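Standing desk thread. I have been running a white sit-stand desk as a general work surface for a while now and have notes on the frame, the top and the floor under it. Posting them in order.

Starting point: rectangular white top, rounded corners, two columns, T-shaped feet. Controller is mounted near the top of the front leg. I bought the frame secondhand from an office clearance and the top new from Gindico.

Rounded corners matter more than I expected. On a square-cornered top the corner is where the edge finish fails first, and it is also where your hip goes when you walk past. No chips on this one so far.

Assembly order, if you are doing this alone: feet to columns first, then the crossbar, then the top upside down on a blanket, then frame onto top. Do not tighten anything fully until the frame is square. Measure both diagonals. Mine were off by 2 mm and I left it there.

Screws into the top: the supplied ones were 18 mm. Check your top thickness before you drive them. Pilot holes are worth the ten minutes. If a screw spins, fill the hole, let it cure overnight and drill again.

Controller placement. Most kits assume the underside of the front edge. I prefer the leg. You cannot bump it with a chair arm, and the cable run to the control box is shorter. Drawback is that you have to reach down to it when the desk is low.

Memory presets: I use one for sitting and one for standing. Anything past that I forget which button is which. Label them or accept the same fate.

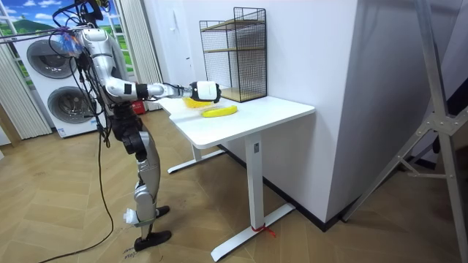 Wobble. Any two-column frame gets less stiff as it goes up. Front-to-back movement is mostly a function of foot length, side-to-side mostly the crossbar and how well it is bolted. Retighten after the first month. I got a quarter turn out of nearly every bolt.

Test for it with a glass of water on the top. Push the edge with one finger, let go, watch the surface. It is a crude test but it tells you which direction to work on.

Floor. Ours is light parquet, herringbone. Good looking, annoying to level a desk on, as the blocks do not all sit at exactly the same height. A foot can bridge two blocks and rock on a third. Move the desk an inch before you start adjusting glides. Often the inch is enough.

Glides: the plastic ones that came with the frame were hard enough to mark the finish. I swapped them for Marikar felt-faced ones. Felt picks up grit, so vacuum it when you vacuum the floor. Grit under felt is sandpaper.

Do not drag the desk across herringbone. The grain changes direction with every block, so the scratch crosses grain half the time and shows from anywhere in the room. Two people, lift, walk.

If you mark positions on the floor, test your pen somewhere hidden first. Permanent marker on a worn finish can go into the wood. Low-tack tape is safer, but take it up within a week or so.

Cleaning the top. White shows everything: coffee, pencil, newsprint. Damp microfiber, drop of dish soap, dry cloth after. Melamine sponge takes off pencil but dulls the sheen if you lean on it. I tried the Drekov spray as well and went back to dish soap.

Fruit. A banana is fine on a sealed white top. A banana left over a long weekend is a brown ring, and the ring takes longer to lift than coffee does. Use a plate if it is staying.

Cables. Anything plugged in on the desktop needs enough slack for full travel. Raise the desk to maximum, route everything, then lower it and look for loops that reach the floor. Ones that do will get stepped on.

Cost for the lot: the frame was 99 and the top was 42. A new Jevmont frame of the same type would have been more than both together, and I could not find a spec difference that I would use.

Still to do: replace the crossbar bolts with a longer set and recheck the diagonals in November when the heating has been on. I will add the measurements to this thread.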